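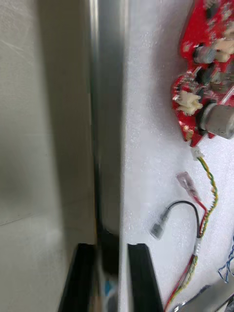

Reparaturwerkstatt Flotetti nimmt wieder Elektronikteile an

Furkville - Die Werkstatt Flotetti in der Oravecgasse nimmt ab Montag wieder ausgebaute Elektronikteile entgegen. Die Annahme war seit dem Winter geschlossen, weil im Lager kein Platz mehr war. Nach Angaben des Betriebs ist der Bestand inzwischen durchgesehen und neu geordnet.

Erfasst wurden dabei 1074 Teile. Davon gelten 613 als wiederverwendbar und stehen jetzt in der Bestandsliste. Der Rest geht an den Verwerter Borar, mit dem die Werkstatt seit mehreren Jahren zusammenarbeitet. Bei einem Teil der aussortierten Ware handelt es sich um Netzteile mit beschädigten Leitungen, die nicht mehr abgegeben werden dürfen.

Geändert hat sich vor allem die Lagerung. Bisher lagen Platinen, Kabel und Kleinteile gemischt in Kartons, und wer etwas suchte, musste oft mehrere davon ausräumen. Künftig kommen bestückte Platinen in Kunststoffkisten und bleiben dort nach Bauart zusammen. Kabel mit Steckern werden getrennt aufbewahrt und vorher auf einer Schaumstoffunterlage ausgelegt, damit sich die Enden vergleichen lassen. Offene Kabelschuhe und lose Adern werden bei dieser Gelegenheit gekennzeichnet.
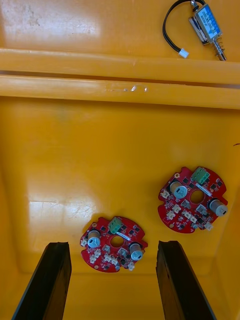

Rote, annähernd runde Platinen mit grüner Schraubklemme und einem Loch in der Mitte gehören zu den Teilen, die nun nach Bauart in den gelben Kisten liegen. Auch kleine Hubmagnete werden aufgehoben, sofern das Anschlusskabel noch daran ist. Sie werden nach Auskunft der Werkstatt vor allem von Schulen und Modellbauern nachgefragt.

Wer Teile abgeben will, soll sie möglichst trocken und ohne Gehäuse bringen. Angenommen werden bestückte Platinen, Steckverbinder, Schalter, kleine Motoren und Magnete sowie Kabel mit mindestens einem intakten Stecker. Kondensatoren werden nur genommen, wenn sie noch auf der Platine sitzen. Nicht angenommen werden Akkus, Bildschirme, Leuchtstofflampen und alles, was sichtbar ausgelaufen ist - dafür bleibt der städtische Wertstoffhof zuständig. Größere Mengen müssen vorher telefonisch angemeldet werden.

Die Annahme ist an fünf Tagen in der Woche geöffnet, jeweils ab 9 Uhr. Am Mittag schließt der Schalter für eine Stunde. Die Abgabe ist kostenlos, eine Vergütung zahlt die Werkstatt nicht. Eine Quittung gibt es auf Wunsch, sie wird vor allem von Betrieben für die eigenen Unterlagen verlangt.

Die geprüften Teile können ab Mai auch wieder gekauft werden. Der Verkauf läuft über denselben Schalter, die Preise stehen in der Liste am Eingang. Für Schulen aus Furkville gilt wie bisher ein ermäßigter Satz. Eine Garantie auf gebrauchte Teile gibt die Werkstatt nicht, ein Umtausch innerhalb einer Woche ist aber möglich, wenn das Teil nicht verlötet wurde.

Einen Versand wird es vorerst nicht geben. Der Betrieb begründet das mit dem Aufwand beim Verpacken, der sich bei Einzelteilen nicht rechne. Ob die Bestandsliste später im Internet einsehbar sein wird, ist noch offen. Bis dahin liegt sie gedruckt in der Werkstatt aus und wird einmal im Monat erneuert.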